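4. Starting a session with the hand-held grippers

Last updated: September 23, 2021

These steps are for members of the Tremard student robotics club who have finished section 3. Work in pairs, both seated.

1. Plug both grippers into the power strip on the floor. Keep the cables out of the walkway.
2. Put on the head camera and tighten the strap. Look down at your lap, then up at the table edge. The preview should follow without a delay.
3. Pick up one gripper in each hand, holding the handle below the marker tag.
4. Open and close each gripper fully, twice. The Zindunura window should show a value near 0 when closed and 74 when open.
5. Hold both grippers out in front of you, with the markers toward the camera, until both boxes turn green.

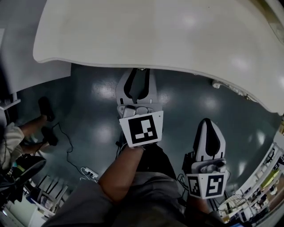 Figure 4-1. Both grippers held up in front of the operator, marker tags showing.

6. Press Record. A take stops by itself after 600 frames.

Note: If a box stays red, wipe the tag with a dry cloth and repeat step 5. Do not peel or re-glue a tag – ask Revathi Pillai for a spare mount.

Caution: Keep fingers away from the black pads while your partner is closing a gripper.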